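# Dust line where the tile meets the baseboard, how do I get it out?

Asked Jun 19, 2021 by Mawar Nair

Hi all! I moved into a place with tile floors in every room (the terracotta and cream kind, laid like bricks) and I love them, but there's a gray line of fluff right along the baseboards that I can't shift. A broom just pushes it further in. The mop is worse, it makes a sort of paste. I've got 70 feet of baseboard if you add up the hall and the front room, so I'm not keen on doing it on my knees with a toothbrush.

My vacuum is a little canister one and I've only ever used the big floor head. Is the skinny attachment worth bothering with, or should I buy something? 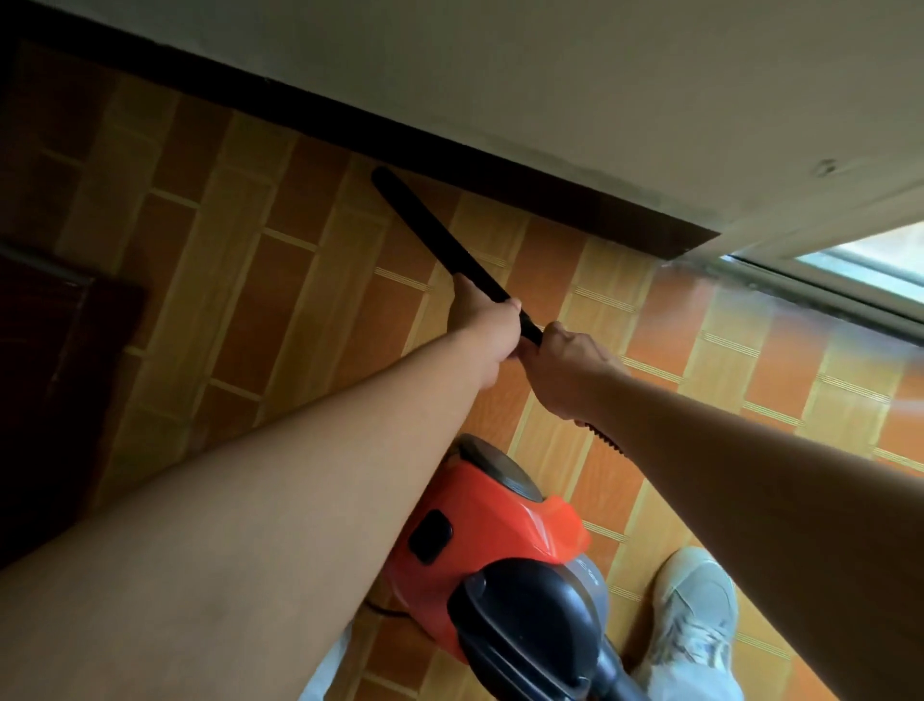
Rizal Sitompul: Yes, use the skinny one, it's the only thing that works on my floors. Take the floor head off, put the crevice tool on, and lay the tip right in the corner where the tile and the wood touch. Then drag it along slowly. Much slower than you think! I do one wall, stop, move the canister up, do the next. If you hold it with both hands, one up near the hose, you don't bang the paint so much.

For the paste you already made, let it dry all the way first, then loosen it with an old paintbrush (2 inches wide is nice) and vacuum after. And mop last. I did it in the wrong order for a whole year.

**Second answer**

I'd just caulk the gap. Did mine last July, no more dust. You need to clean it out first though, so I guess see above.

**Third answer**

Agree with Rizal on going slow. I'd add: check your filter. Mine was so clogged that the crevice tool was hardly pulling anything, and I was blaming the tool. Also pull the furniture out if you can, the worst of mine was behind the dresser. The Gruto brush tip is okay if your baseboards scratch easily, but it doesn't reach right into the corner, so I went back to the plain one. Grout lines are another story, I still haven't found anything I like for those.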